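Workspace Layout, Session 2: Reading a Room from the Bench Outwards

Last time we drew the Cropper plan, all 661 square metres of it. Now we get to the part I love - one table, one desk, and everything that has drifted to the floor between them!

Start with the surface you work on. A sheet of white foam board laid over a wooden table is cheap and bright, and small parts show up beautifully against it. It also keeps a record. Pen lines and stains build up, and they tell you where the work really happens (the Batby handout has more on this). Then lift your eyes and look at what lives further off, on the desk, under it and beside it. 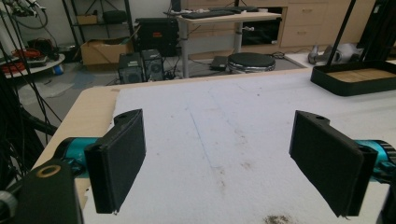 Fig. 1. Foam board on the worktable, with the standing desk and shelving beyond.

Look at how much sits at floor level: speakers, a computer case, a cardboard box by the black metal shelving. Floor storage is quick to use and a pain to sweep round. Which of these would you move up first, and where to?

For the exercise, sketch your own bench and everything within 90 cm of it. Allow 30 minutes. Mark anything on the floor with a cross - then compare with the Grirkley plan in the Zitora reader.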